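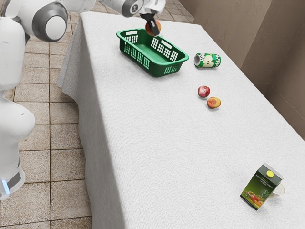
Is it still worth starting Anent if you did not play the first chapter? I would say start it, and leave the first chapter for later. The second one explains the ferry, the two sisters and the debt in the opening ten minutes, and the rest you can understand from the letters.

I finished it on Thursday, very late, after 17 hours. My friend Kelechi Onyeka needed much less, but she skips the dialogue and I read every word, with a dictionary next to the keyboard. English is my third language, and a game with so many letters in it is good practice for me. I learned "to haggle" and "threadbare" from it.

For those who do not know it, Anent is a small adventure game. You are a clerk in a town called Mullstead, and you must deliver letters which have arrived many years too late. You may open them or not. If you open one, the seal stays broken, and people behave differently when they receive it. I opened 3 and I regret two of them.

The town is smaller than Bruswood, where the first chapter happens, but I liked it more. The shops close in the evening and then you really cannot buy anything, so I had to plan my day. In the beginning this made me angry. Later I was looking at the clock tower all the time, like a person who lives there.
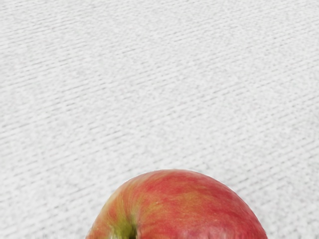

Stojan Stan wrote to me that I am too kind to this game, and that the middle part, with the flooded archive, is simply boring. He played it on a handheld, and the map there was so small that he walked in circles for one whole evening. He also thinks that the save system is from another century.

About the saving I agree with him. You can save only at the post office, and I lost 7 letters when my electricity went off. Delivering them again took the rest of my evening. But the archive I will defend. It is slow, and the music almost disappears, and I found there the best letter of all, the one from the piano teacher. I will not write what is in it.

One practical thing: switch off the hints in the menu before you begin. They tell you who will be sad about a letter, and that spoils a lot.

In August I want to play the first chapter, finally. If somebody knows whether the old version works with a controller, please write me in the comments.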